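Gripper software, build 793: photos

Quick page, will tidy up later. We've been rewriting the grasp state code at Clenness, the bit that decides if the fingers have hold of something or not. Old version (Doherty) went on finger width only and got confused a lot. New one is called Trallivar, it takes width plus the wrist camera picture and gives a single yes/no, 25 times a second. Yvette Lachance wrote the vision half, I did the rest, blame me for the logging.

Pictures below all from the wrist view, 10/8/22. Click for bigger.

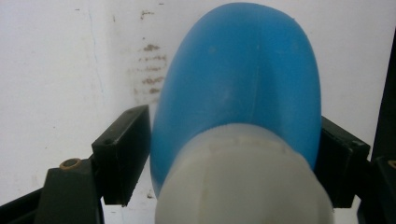
Blue bottle, white cap, between the fingers. State should read HOLD.
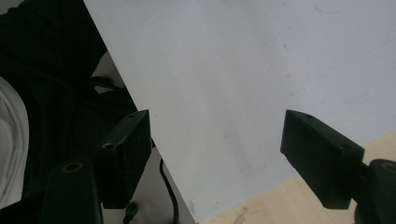 Nothing held, white sheet behind. OPEN.

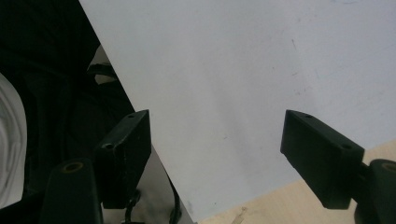 OPEN as well. Specks and marks on the white, good test for the blob filter.

Still to do:
the threshold is hard coded at 200, needs to go in the config file
state flickers when the fingers are nearly shut, so I've put in a 5 sample delay before it's allowed to change. Bit of a bodge. Yvette wants a proper filter and she's probaly right
replay tool crashes if the log has no width column, fix is in but not merged
planner still asks the old Doherty service at start up, ignore the warning for now

Skurkedia lot are getting the same build later in October, so please send bugs before then. Log file AND the config you ran with, not just one of teh two. More photos when I get round to it.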